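Gripper fault on the sorting cell: what we found

11/07/2024

The tool-sorting cell at Didmont is running again at reduced speed. It was stopped after the gripper failed to release on command and the arm began its lift with a pair of scissors still held by one handle. The operator hit the stop. There were no injuries.

Ming-te Poon pulled the controller log. The open command was sent and acknowledged, but the finger position reading did not change for 600 milliseconds. The lift routine checked for the acknowledgment only. It never looked at position, so it went ahead. The same routine is in use at Fenthorpe, and that cell has been locked out until it is patched.

The slow opening was traced to wear in the finger linkage. Service records show 2,000 cycles past the inspection point. Dace Lapiņa has replaced the linkage and reset the inspection interval in the maintenance schedule.

Two changes apply from now on. The arm will not lift until both fingers report open, and any mismatch longer than 200 milliseconds stops the cell. Scissors and other bladed tools are to be run with the guard closed, including during teaching.

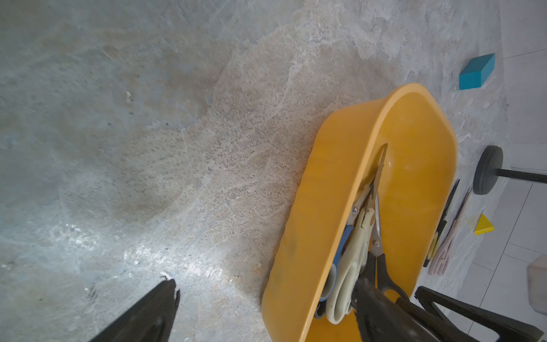 A full fault report will go out in December. Until then, send any sign of slow release to Dace with the log attached, and leave the cell stopped until she replies.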